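Petroleum Production Operations
Unit 3: Storage Tanks and Vapor Losses
Notes by Nicanor Serrano

Reading before class: the tank chapter in the course pack, and the Trokanbridge case sheet. Bring a calculator.

Where the gas comes from

Crude oil leaves the separator with some gas still dissolved in it. The amount depends mostly on the separator pressure and temperature. When the oil drops into a stock tank at close to atmospheric pressure, much of that gas comes out at once. We call these flash losses. They happen whenever the dump valve opens, so they come in bursts.

Two other kinds of loss go on in the same tank. Working losses happen when the liquid level rises and pushes vapor out of the space above it. Breathing losses happen as the tank warms during the day and cools at night. At a battery that takes fresh production, flash losses are usually the largest of these. At a terminal that receives oil already stabilized, working losses usually matter more.

Students often mix up flash and working losses on the midterm. Ask what the vapor would do if the oil had no dissolved gas left in it. Whatever still gets pushed out is working loss.

Parts of the tank that deal with vapor

A fixed-roof stock tank has a vent line, a pressure-vacuum valve and a thief hatch. The vent line carries vapor to a flare, a combustor or a vapor recovery unit. The pressure-vacuum valve protects the shell if pressure goes too high or too low. The thief hatch is the opening on top where a gauger lowers a tape or takes a sample. It also gives the tank a second path for relief.

All of these share one vapor space. If one is set wrong, the others can't make up for it. A thief hatch that lifts at a lower pressure than the line needs to push gas to the combustor will vent the tank through the roof while the combustor sits there with hardly any fuel. This is a common finding on older sites where the vapor line was added later and the hatches were never changed.
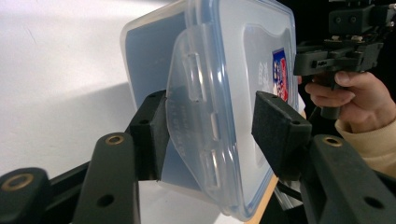
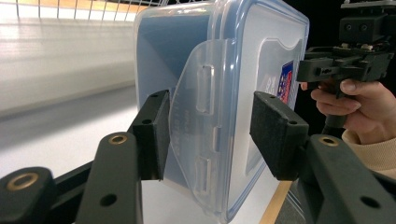

Thief hatches account for a large share of the leaks found at tank batteries, and most of those leaks come down to a lid that isn't fully down. The lid may be left unlatched after gauging, or the sealing surface may be dirty, or the hatch may have been dropped shut and bent. Think of the clear food container above, with the locking flap that hangs down from its lid. A lid of that type can rest on its rim and look closed from across the room when the clip hasn't been pushed home. A hatch seen from the ground is the same problem on a larger scale, which is why an inspection done only from the ground, by eye, counts for very little.

Checking for leaks

The usual tool is an optical gas imaging camera. It shows hydrocarbon vapor as a moving plume. It does not give a rate. Wind, a hot background and a low sun all make plumes harder to see. Stand where the sky or a cool surface is behind the hatch, and watch through at least one dump cycle from the separator. A tank that looks tight for the first few minutes may vent hard as soon as the valve opens. For the field exercise, watch each tank for 15 minutes and write down when the dump valve cycles.

If a plume shows at a hatch, do not climb up to close it. Tank vapor can contain hydrogen sulfide, and flash gas can push the oxygen out of the air around an open hatch. People have died gauging tanks alone at night. Site rules on monitors, breathing air and a second person come before any exercise in this course.

The Trokanbridge case

Pranik ran a small battery at Trokanbridge with a vapor line to one combustor. New wells were tied in through the existing separator, and peak production reached 2617 barrels a day. The combustor had been sized for the average rate of the old wells. Nothing was wrong with it as a piece of equipment. When the separator dumped, vapor came into the tanks faster than the line could carry it away, and the hatches lifted.

The state agency's notice gave the company 90 days to show that the system could handle peak flow. Pranik first replaced the hatch seals. The plumes came back. Its engineers at Lindholm then looked at the vapor line and found a low spot where liquid had collected, along with a line diameter that was too small for the bursts. The final repair was a larger line sloped to a drain, plus a second stage of separation to take gas out before the tanks.

For discussion, work out which of these steps dealt with the cause and which dealt with a symptom. Also consider what records the company would need in order to show when the venting began. Penalties in cases like this are often figured per day of violation, and the start date gets argued over more than anything else. Dump valve logs, combustor temperature data and the date of the well tie-in all bear on it.

Terms to know

Flash gas, working loss, breathing loss, set pressure, reseat pressure, closed vent system, peak instantaneous flow.

Next unit: vapor recovery units, using the Arkenley compressor data.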